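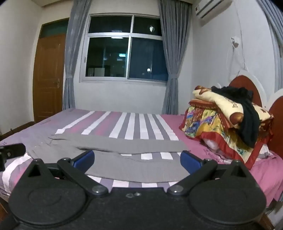
Paperwhites are the easiest bulbs I know for forcing indoors, and I've been doing a bowl or two every winter since my neighbor Naima Tazi handed me a bag of leftovers one December. You need a shallow dish with no holes, a few handfuls of gravel and water up to the bottoms of the bulbs - no higher or they rot. Mine start out somewhere cool and dim while the roots get going, then move to a bright windowsill. Just don't keep them next to the bed! In a small bedroom like this one the perfume gets really strong at night, and I've woken up with a headache more than once.

Now the flopping. Paperwhites grow tall and silly and then fall over right when they look their best (so annoying). Once the shoots are a couple of inches high, I pour off the plain water and switch to a weak mix, one part rubbing alcohol to ten parts water. Stems stay shorter and the flowers come out the same size. Don't use beer or wine, the sugar is bad for them.

If you'd sooner skip the alcohol, push a few twiggy branches into the gravel early and let the leaves hide them. I like birch, but anything from the yard will do.

Turn the bowl every day or so, and move it somewhere cooler when the buds open. When they're finished I compost the lot, bulbs and all, and rinse the gravel for next year.

Filed under: Flowers & Houseplants, Winter Tips

More tips
Getting hard water marks off a glass vase
Cut tulips that keep on growing
Amaryllis - what to do after it blooms
Reusing florist's foam (don't)

Tips > Around the House > Indoor Bulbs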